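Search this forum Enter keywords Go

Folding T-shirts so they stand up in a drawer

ese_folds
Started 09/11/2025

Hello all! I have finally given up on stacking T-shirts. My son pulls one from the bottom, the whole pile leans over, and by the end of the week I am folding the same shirts again (some of them haven't even been worn, which is the part that gets me). My neighbor Adesuwa files hers upright in the drawer like folders and swears by it, so last night I sat down with the laundry and tried. Half of mine fell over the minute I let go. What am I doing wrong? They are ordinary cotton shirts, nothing fancy, and the drawer is 7 inches deep.

lawalb
Welcome, Ese! I'd bet it is the smoothing. Most people rush that bit and go straight to the folding, and then every little ridge gets folded in and the packet comes out fat on one side. Lay the shirt down with the collar away from you, take hold of the hem and give it a gentle pull toward you, then run your flat hands from the middle out to the sides. After that bring one side in to the middle, lay the sleeve back on itself, do the same on the other side, and fold up from the hem in thirds. 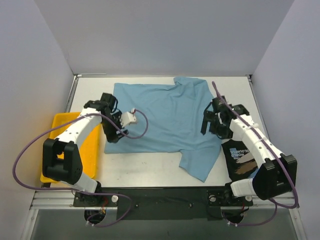

Should a shirt be face up or face down when you start folding? Face down, if you want the print showing on the outside of the finished packet.

I do a light blue one first and then a black one with lettering on it, and the lettered one is always easier to find again later because a bit of the print peeks out at the top of the drawer.

bello_o
I'm going to disagree with Lawal a little, in a friendly way. I start face up and always have. The print ends up tucked inside, where it doesn't rub against its neighbors, and I have a July festival shirt from years ago that still looks nice. I find shirts by color anyway. My wife can't stand it and refolds hers the minute I leave the room.

lawalb
Bello, your poor wife! I can't tell my dark shirts apart without the print, so for me it has to show. We may have to leave that one there.

ifeanyi_at_home
Can I put in a word for thickness? I did all of this for months and mine still flopped, and the trouble was that I was folding in thirds when my shirts are the thin soft kind. Fold those in half first and then in thirds, and you get a fatter little block that stands up by itself. Heavy shirts are fine with plain thirds. Also, don't leave the drawer half empty – they lean on each other, so if you only have a few, put a shoebox in the gap. I bought a set of 5 Custon dividers and they are all right, but the shoebox did the job just as well.

ese_folds
Oh, that makes sense, mine are thin! I just tried the half and then thirds on a couple and they are standing. The collars still make a lump at one end, though.

lawalb
Leave the collar end as it is and make your last fold so it lands underneath, at the bottom of the drawer. The lump gives it something to sit on.

bello_o
On the collar we agree, mark the calendar. I'd still try one face up, Ese, before you do the whole drawer.

ese_folds
I'll do my son's side face down and mine face up and see which one we get tired of first. Thank you all so much, I'm off to look for a shoebox.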